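Robot Handling Lab, Notes for Unit 2: Faults in Hand-Held Gripper Work
Handout version 2018-09-10, replaces the March one

Read before lab. Bring it with you. Typos are mine, tell me and I'll fix them.

Last time: how the grippers record, how the marker cubes give position. Today: what happens when it goes wrong and you don't notice. Main case is the Tidel run.

1. The Tidel run, short version

Task was opening and closing small lidded boxes, two hands, grippers held by a person. Plan was 400 takes. All 400 got recorded, everybody went home happy. Then the Trindov arm was trained on them and on the first day it closed its jaws short of the lid, missed, kept going down and pushed the box into the table. Box cracked. Wrist tripped on overload. No one hurt, the fence was shut.

Checked the arm first (wrong place to look, but everyone does). Arm was fine. Camera fine. Problem was in the takes.

2. What was wrong

Marker cube on the right gripper had worked loose on its mount. Not a lot. It could turn a little under load and then sat there until someone bumped it back. So the software saw a clean cube, good lock, no warning, and put the jaw tips in the wrong spot.

Went back through everything. 272 takes good, the rest no use. The bad ones all came after one long session where the gripper got set down hard between takes.

Points to copy down:
- a marker that is seen is not a marker that is right
- lock light tells you about the picture, not about the screw
- error at the cube gets bigger at the jaw tip. Small twist, long lever. Draw this one, it's on the test sheet
- the fault came and went, so a check at the start of the day would have missed it anyway

3. Why no one caught it

Jaws really did grip the lid in every take. The person holding the gripper looks at the box, closes on the box, box opens. Looks perfect. Only the numbers are off, and nobody was plotting the numbers till the end.

Also the log sheet had a box for "cube checked" and it was ticked on every line, same pen, same slant. Draw your own conclusions. New sheet asks for a reading instead of a tick.

4. Other faults to know

Hidden faces. Tilt the box and the lid or your own forearm can come between the camera and a cube. Software guesses across the gap. Short gap ok, long gap throw the take out.

Glare. Shiny table tops under ceiling lights. Cube faces wash out when you lean over. Move or turn a light off, don't tape paper over the cubes (yes, it has been done).

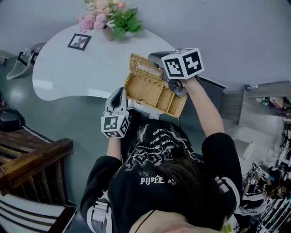
Swapped hands. Left and right cubes carry different patterns. Pick up the wrong gripper and both hands cross over in the data. Arm will then try to cross too. On the two-arm Trindov cell this is the one that can realy hurt something, so the speed stays capped at 200 mm per second on any first playback. No exceptions, not for demos either.

Soft objects. Woven or thin walled boxes give when you squeeze. Person eases off without thinking, arm doesn't. Set the force limit before playback, not after the first crunch.

5. Check routine, from now on

Before each batch:
Hold the gripper body, try to turn the cube with two fingers. Any play at all, stop.
Touch both jaw tips to the Gamage block, read the offset, write down the number.
Same agian at the end of the batch. If start and end don't agree the whole batch is suspect, keep it in a separate folder.

Before playback:
Plot jaw tip path against the table height. Anything below the table, do not run it.
First run with no object. Second with a foam one.
One person on the stop button who is not also typing.

If a gripper is dropped: say so. Tag it, take the spare. The Tidel batch would have cost one session instead of most of a week.

6. For next time

Read the Jistham report, sections on calibration drift only, skip the cost part. Then answer on half a page: where in the Tidel run would you have put one extra check, and what would it have measured? Hand in on paper. Room is the same, start on time please, the cell is booked right after us.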